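Notes from a long call with Guðlaug Vestergaard, written up same evening. October, she was on her lunch, I was on my second coffee.

She has been translating crime novels for most of her working life, mostly out of Hungarian, and the first thing she wants to talk about is money. Fair enough. "People ask about the art of it. I ask when the invoice gets paid." Her longest wait was 180 days, for a book that had already been reprinted by then.

The new one is *Rendell*, by Bence Győri. A small-town police story, 34 chapters, and a detective who never finishes a sentence. That last bit nearly did her in.

"Hungarian lets you stop halfway and everybody still knows who did what to whom. The endings carry it. In English you stop halfway and you've just got a man saying 'the'."

So what did she do? Wrote him out in full first — every speech, complete, dull as anything — and then went back and cut. Took a whole winter. Her editor, Reece Lambert, saw the full version by accident and rang her in a panic, thinking that was the book.

"He was very polite. He said, is he meant to be this chatty?"

She laughs a lot at her own stories, which makes them hard to get down. I've tidied a few.

How does a day go. She starts at 5, before the phone wakes up, and does new pages till she's hungry. Afternoons are for fixing. No music. She reads dialogue aloud, and if she trips over a line twice it gets changed, even when the line is right. Győri doesn't always agree with this. They email, sometimes at lenght, and she keeps a list of the arguments she lost.

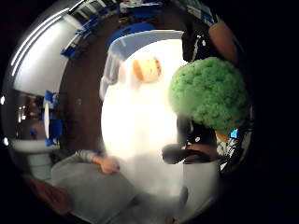
Swearing is top of that list. "Hungarian swearing is built like a cathedral. Ours is four bricks." She tried translating it faithfully in her first book and the reviews called it quaint, so now she swears less and places it better. One long curse in chapter nine, which runs most of a paragraph in the original, came out as two words. Győri held out on that for weeks. He got a third word in the end.

Then food. Her rule is to leave the name alone and let the sentence do the work, so a character can be blowing on a spoonful of something and you know it's soup. No footnotes. She hates footnotes in a thriller. "You're being chased through a car park and somebody hands you a leaflet."

I ask about names. Surnames come first in Hungarian and she flips them, always has, though Szabolcs Kovács, who taught her, thought it was vandalism. They fell out over it, made up, fell out again over commas. The book is dedicated to him in Hungarian and she asked to leave that page untranslated. Lambert said yes straight away.

Does it sell? Some. Her last one did 4000 copies, and she was pleased with that. The publisher was "pleased-ish". She'd like her name on the front cover and she's had it there once, on a paperback, in grey, on a grey background.

Next is a first novel by Máté Antal, no detectives at all, a family running a ferry. She's read it twice and hasn't started. Says she's scared of the grandmother, who speaks in a dialect she only half knows, and she won't be turning it into Yorkshire or anything like it. Might just get the rythm right and leave the rest.

"Ask me in spring," she says. Then her lunch is over and there's a plumber at the door.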